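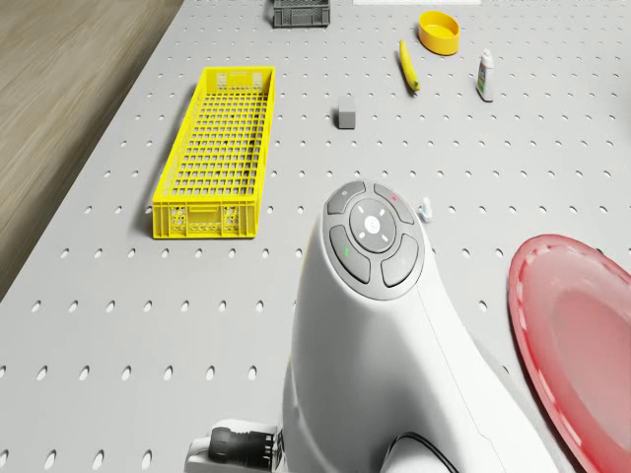
Home Forums Help Teleop & Demos Log in

Banana into the basket, demos keep coming out jerky

Yupin Sangkhawat
Driving the arm in sim by remote, task is pick up the banana and put it in the yellow basket. 40 demos so far. Trained on them overnight and the policy just hovers over the banana, then drifts off toward the bowl. Do I need more demos or better ones? My recordings have alot of stopping while I figure out the wrist angle. Controller is a Gradex if that matters.

Somkiat Kongkaew
More. I had 525 for a similar thing.

Hashini Dewan
Better first, then more. Play back all 40 and throw out any where you stall next to the banana — the policy learns the stall too. Practice the grasp with recording off til your hand just does it. Then one smooth move, close, lift, over the basket, open. Same grasp every time for now. Banana sits close to the bowl so come down from above, don't sweep in sideways. Shift the banana a little between takes but leave the bowl and basket alone untill it works, then start moving those. Also check your Gradex deadband, mine was set way too low and every demo had a shake in it. Took me 4 tries to get it right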